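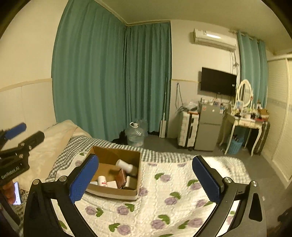
Bendwood, 16 April 2019

4. Data collection in lived-in rooms

4.1 Setup

Figure 3. View from the hand-held gripper during a box task on a bed. The two blue fingers are open above the lower part of the image, with the box between them.

The earlier sets in this line of work were recorded on lab tables with plain backgrounds. A policy trained on those sets did well on the same tables and poorly almost everywhere else. For the Wedlow set we moved all recording into bedrooms and kept the furniture, bedding and belongings as they were. Figure 3 is typical of what the policy receives as input. The box sits on a quilt printed with purple flowers, and the background holds a television, a mini fridge, a vanity table and a good deal of small clutter. We did not mask or crop any of this before training.

Each operator worked with hand-held grippers and no robot in the room. The camera rides on the gripper, so the fingers keep the same place in the image while the rest of the view moves with the hand. We use this in two ways. First, the opening between the fingers can be read straight from the image and needs no separate sensor. Second, the same finger shape is mounted on the arm at test time, which keeps the gap between human and robot views small.

4.2 Task and objects

The task is to take objects out of a shallow, open cardboard box and set them down beside it, one at a time. A trial starts with the fingers open and ends when the last object has been released. Objects were ordinary household goods. The box in Figure 3 contains bottles, a white carton and a white cylindrical container, among other things. One bottle is tilted on its side and a brown item leans upright, and we left such poses alone. Operators were told to drop the objects in by hand and not to arrange them.

White objects are common in the set. They caused trouble for our first grasp detector, which leaned heavily on color and often merged two neighboring items into one. The detector used here, Idumel, works from edges and from motion between frames. It separates most of these pairs, though a carton lying flat against another carton of the same color is still a weak point.

The bed matters as much as the objects. A mattress gives when it is pressed, and a light box shifts when a finger touches its side. On a table the box can be treated as fixed. On a bed it can't, and we found that box position had to be estimated again after every contact.

4.3 Recording

We kept 1724 trials after filtering. Another 216 were removed, mostly for lost tracking when the operator turned quickly toward a blank wall. Patterned bedding helped tracking a lot. Plain sheets were worse, and we added no markers to make up for it - a marker would not be present when the policy is used.

Lighting was left to the room. Curtains could be open or closed as the operator found them, and we logged which. We did not record light levels, and in hindsight we should have.

4.4 Result

We compared two policies with the same network and the same training time. The first saw only the table set, the second only the Wedlow set. Each was run for 120 trials on beds that appear in neither set. The table policy cleared the box in 31 of them and the Wedlow policy in 88. Most failures of the table policy came early, with the fingers closing above the object or on the rim of the box. Failures of the Wedlow policy came later, usually with one small bottle left in a corner where the fingers could not open fully.

We then ran both policies on the original lab table. The Wedlow policy was slightly behind there, and slower by 2 seconds per object. It tended to pause after touching the box, which fits the behavior it would have learned from soft surfaces. A mixed set may remove the pause. We tried one mix, using the Perić sampling scheme with equal weights, and saw a small gain on the table and no change on beds. Other weights are left for later work.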